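About Us

Grernton School of Household Studies is an independent day and evening school offering practical instruction in cooking, home nutrition, laundry and textile care, household budgeting, and the daily care of children and older adults. The school is open to anyone aged 16 or over. No earlier qualification is needed for the foundation courses.

Our History

The school began as a set of evening classes in a rented hall on Drolov Street, where the first group of students shared two stoves and a single sink. The classes were meant for people leaving home for the first time, but many of those who enrolled were parents, and a good number had recently become responsible for an aging relative. The course plan was rewritten within the first year to suit them.

As enrollment grew, the school moved to its present building, the former Căpraru textile warehouse. The ground floor holds the teaching kitchens and the cold store. Classrooms, the sewing room, and the library are on the second floor. The library contains 2309 volumes, among them a large collection of household manuals and community cookbooks, many given by former students. Books may be borrowed for three weeks during term.

A second site, the Urer Annex, is used for courses in home care and for short courses held on weekends. It has a ramp at the side entrance and an elevator to the upper classrooms.

What We Teach

The foundation course runs for 40 weeks and is taken by most new students. It covers meal planning, safe food storage, basic cooking methods, cleaning and laundry, simple repairs to clothing, and the keeping of household accounts. Students attend two evenings or one full day each week. Assessment is by practical work and a written household plan, prepared over the final term and discussed with two members of the teaching staff.

Food is taught by season. Students learn to buy fruit and vegetables when they are plentiful, to judge ripeness, to store each kind properly, and to use what is left before it spoils. Leafy greens, root vegetables, apples, and citrus fruit receive particular attention in the November unit, which also deals with planning meals for a household over the winter months.

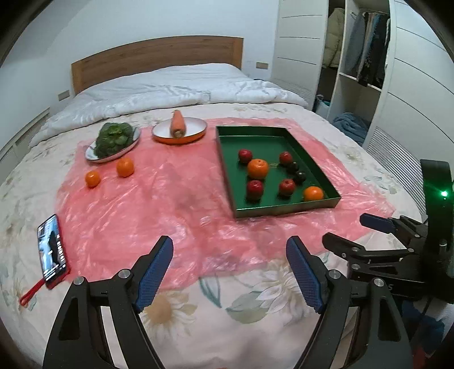 Do students need to know how to cook before they enroll?

The foundation course assumes no experience in the kitchen. The first four weeks are given to knife skills, kitchen safety, and reading a recipe, and students who have cooked before may ask to join the group in week five after a short practical interview.

Advanced certificates are offered in family nutrition, textile care, and home care of the elderly. Each requires the foundation course or evidence of similar study. The home care certificate includes 200 hours of supervised placement, arranged by the school with local families and residential homes.

Our Approach

The school holds that running a household is skilled work and should be taught with the same care as any trade. Classes are kept small enough for each student to have a place at the bench. Recipes and exercises are written for ordinary home kitchens, and students are not asked to buy special equipment. An apron, a notebook, and closed shoes are sufficient.

Instruction respects the customs of each student's home. Dietary rules, whether religious or medical, are recorded at enrollment and observed in all practical classes.

Fees and Assistance

The fee for the foundation course is $900, payable in full or by term. The fee includes ingredients, printed course notes, and use of the library. Reduced fees are available to students receiving public assistance and to those caring full time for a family member. Applications for a reduced fee should be sent with the enrollment form and are treated in confidence.

Visiting the School

Prospective students are welcome to observe a class by arrangement with the school office. Visitors should report to the front desk on arrival and sign the visitors' register. Enrollment forms are available from the office and at the Urer Annex.

Page last reviewed May 11, 2021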